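Vudasora: Tabletop Tidying Recordings
Data card, last revised October 26, 2023

What this is

Vudasora is a set of 399 recordings of robot arms moving household things around a table. We made it because all of us had, at one point or another, been asked by a relative when the robot would be ready to do the house. The short answer is in the section called "So, can it do chores." The long answer is the rest of the files.

The task family is putting things where they belong: baskets, a lamp, a plant, whatever else had migrated to the table by then. It is dull work. A bored nine-year-old can do it while complaining, and the complaining is optional.

Who made it

Melina Lambrakis wrote the task list and the success rules. Gorazd Nedeljković kept the arms running. Intan Sumampouw and Aishwarya Venkataraman did the labeling and most of the arguing about labels. Send corrections to Ulla Tikkanen, who maintains the index and will answer you, eventually.

Why baskets

Slotted plastic baskets are cheap, light and found in every home. They are also unpleasant for a machine. The walls are half holes, so the tabletop shows through and depth estimates go soft exactly where you want to grip. The rim is thin and can throw a highlight. From the wrist, a dark basket on a green table is mostly stripes.

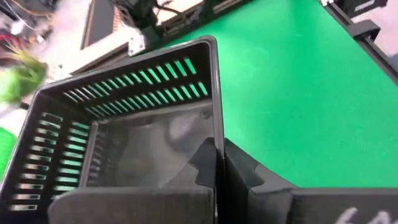 What is in a recording

Each recording has a wrist view, a fixed view of the workspace, joint positions, gripper state and one plain English instruction. Instructions were typed by people in a hurry and have been left alone. "Put the basket back" appears often. Back where is left as an exercise for the model.

Labels are success, partial and failure. Partial means the object ended up in the right area in the wrong attitude, such as a basket on its side when it was asked for upright. Aishwarya wanted a fourth label for "technically yes." She was outvoted and still brings it up.

Splits

Training: 270 recordings
Held out: 129 recordings

The held-out part has its own arrangements of objects. Please don't tune on it. We can't stop you, but we will recognize the numbers.

So, can it do chores

Some of them, slowly, if you set the table for it. Our baseline policy, Miltura, is good at picking up one light, stiff object with clear space on every side. Few kitchens look like that. Put two baskets close together and it hesitates, picks the wrong rim, or closes on a slot and drags the basket along like a reluctant dog.

Color helps less than we hoped. "The green basket" is a fine instruction until there is a small green one on a shelf and a big green one on the table, at which point a person would ask which. Miltura doesn't ask.

Lamps are worse. A fabric shade looks like the obvious handle, being the largest thing up there, and anyone who owns a lamp knows not to lift it that way.
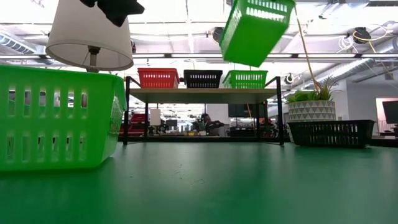 Then there is the matter of speed. Melina cleared the whole table by hand while Miltura was considering its first grasp, and she was on the phone. We don't report a human baseline for this reason, among others.

Known problems

Fast arm motion blurs the wrist view. We kept those stretches in.

The background is a working office and was not tidied for the recordings. Models can and do learn the furniture.

Two recordings have the instructions swapped. We know which two and have listed them in the index, with apologies to anyone who trained on an earlier copy.

The tabletop is green and so are several of the objects. Gorazd regards this as a feature. Segmentation models disagree.

Please don't use it for

Claims that home robots have arrived. Also anything involving stairs, liquids, pets or laundry, none of which are covered.

Changes

Version 6 fixes gripper timestamps and rewrites the partial label. Version 5 and earlier should be deleted, especially the copy on the old Dodomell drive.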